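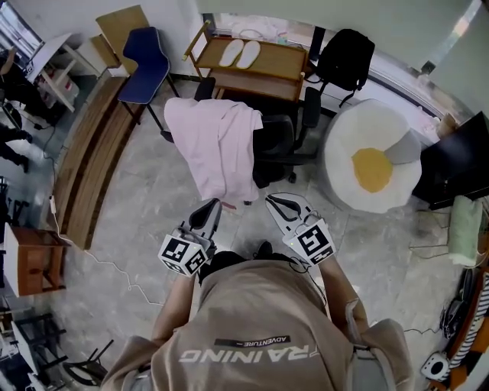

No. 27

I finally cracked the sourdough crumpets! If you've been reading for a while you'll know I've been at this since last winter, and that most of the early ones went to Gert Adams's chooks.

The starter is the one Delyth Humphreys gave me in a jam jar when I moved to Astovcombe. It's slow. I used to feed it at night and cook with it at breakfast, and it just sat there looking glum. Now I feed it at 2 in the afternoon, leave it on top of the fridge and make the batter before bed (February kitchens are warm enough here, you may need longer).

The batter wants to be thinner than you think, like pouring cream that's been left out. I stir in the bicarb right before it goes in the pan and you get this lovely fizz, and then the holes come up one after another. I could watch it all morning.

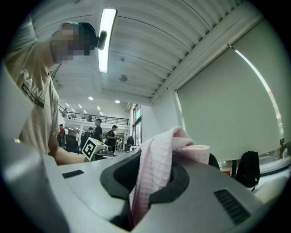 Low heat, though, really low. Iestyn Pugh has been telling me so for months and I kept nudging the dial up because I was hungry. About ten minutes with the rings on, then flip them for a quick bit of colour.

We had the first good batch with salted butter and Raghda Haddad's cumquat marmalade, which is so sharp and so good that I've asked for two more jars. Next I want to try half wholemeal flour. Has anyone done it without the holes closing over? Leave me a comment, I'd love to know.

Contact | © Crumbs from Astovcombe | Back to top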